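4.2 Equipment plan and cost of the bread handling cell

The budget in this section was prepared together with the purchasing office of Kuruc, the bakery group that takes part in the Buvwood project. The first version was dated April and covered only the arms. After the first trials we understood that the arms are the easy part of the purchase. The price of an arm is printed in the offer, but the price of everything near the arm must be collected from many places, and some of it is not known before the work starts.

We divide the costs into fixed and repeated ones. Fixed costs are the arms, the grippers, the mounting parts and the training of staff. Repeated costs are finger pads, cables, table covers and baskets. In our plan the finger pads are changed after every 300 working hours. The supplier Plovent recommends a longer period, but we prefer to be careful, and the pads are a small cost in comparison with a stopped cell.

Figure 3. Workspace with two arms, a wicker basket and bread pieces.

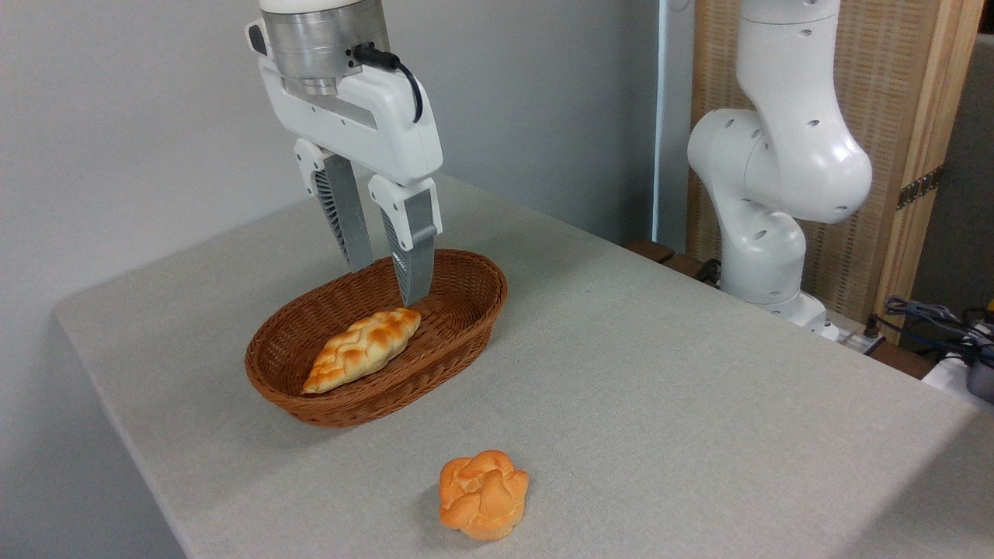
The second question was whether to buy one type of gripper or several. Givari offered a soft gripper for bread with a set of exchangeable fingers, and its price was almost double that of the two-finger parallel gripper. We decided to plan with the parallel gripper first and to keep the difference as a reserve. If the crust is damaged too often in the long test, the reserve can be used without asking for a new approval. Michalík, who reviewed the plan, asked that this reserve is shown on its own line and not hidden in the item "other" - we agree with her and changed the table.

Delivery time also has a cost. The offer for the arms gave 115 days, and the mounting parts were promised earlier but had no fixed date. For this reason we ordered the mounting parts first. We also reserved 326 hours of technician time for installation and tests, divided equally between the 2 arms. Power supply and cable routing are included in these hours. In the first version they were missing completely, and we recommend other small producers to check this point in their own plans.

The plan does not include the cost of floor space, as the cell uses a room which Kuruc already heats and cleans. A company that must rent a room should add it to the repeated costs.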